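Who Pays on a First Date? Attitudes Among Students at Kelham College

Student project report
Module: Relationships and Everyday Life
Valeriano Villanueva and Liviu Bucur
Tutor group: Pristley
2022-03-16

1. Background

Our project looked at who students think should pay on a first date, and whether what they think matches what they did the last time they went on one. We picked the subject after a seminar on dating customs where the group could not agree. Half the room said splitting was the only fair way. The others said whoever did the asking should pay, and a few said the man should, without wanting to give a reason for it.

Most of the reading for the module dealt with marriage and long-term couples. There was less on the early stage, when two people barely know each other and small decisions such as a bill can be taken to mean a lot. We wanted to keep the question small enough to handle in one term.

2. What we did

We wrote a short questionnaire and left paper copies in the library and the Peñalver building. We also sent a link to the first and second year mailing lists. In total we gave out or sent 300 questionnaires and got 74 back that we could use. Replies from people who had never been on a date were kept for the opinion questions but left out of the section on past behaviour.

We then interviewed 5 students who had ticked the box to say they were willing. Liviu did the interviews and Valeriano typed them up. Each one was held in a study room with the door shut. Names have been left out, and we changed the names of cafés and bars where these would give someone away.

The questionnaire asked who should pay, who paid last time, who had suggested the date, and whether the matter of the bill was talked about beforehand. There was a box at the end for comments, and this was used more than we expected. 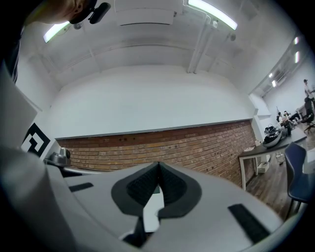 3. What people said

The most common answer to the first question was that the bill should be split. The next most common was that the person who did the inviting should pay. Only a small group chose "the man", and it included both men and women.

The answers about past dates were different. Many of those who believed in splitting had not split the last time. Several wrote that one person got the card out first and it felt rude to argue. One woman wrote that she had offered and been refused, and then worried that she had not offered firmly enough. A man in the second year said he always paid because he did not want to look mean, though he could not really afford to.

Very few people had talked about the bill beforehand. In the interviews we asked why. The usual answer was that bringing up money before the food had arrived would spoil the mood. One interviewee disagreed and said she now suggests a walk or a coffee for a first meeting, so that the sum is too small to matter. Another said that taking turns was easiest, with one paying for the first round and the other for the second, but he admitted it only works if both people want to stay for a second.

Same-sex couples came up in the comments box. Two people pointed out that our question with "the man" as an answer made no sense for them. They were right, and we should have worded it differently.

4. Problems with the project

The people who replied were mostly first years, and many of them were on our own course. Some had been in the seminar where the idea started, so they had already heard the arguments. We also asked people to remember a date that may have been a long time ago.

We meant to compare students with part-time jobs against those without, but the question on work was missed off the paper copies. We had it only for the online ones and decided not to use it.

Our tutor asked whether people might give the answer that sounded fairest. We think this is likely for the first question and less so for the ones about what happened. An interview with both people from the same date would have been a better check. We asked one pair, but they had stopped seeing each other by then and one of them said no.

5. Sources and materials

The questionnaire and the interview questions are in Appendix A. The typed interviews are kept by the tutor group and will be deleted at the end of the course.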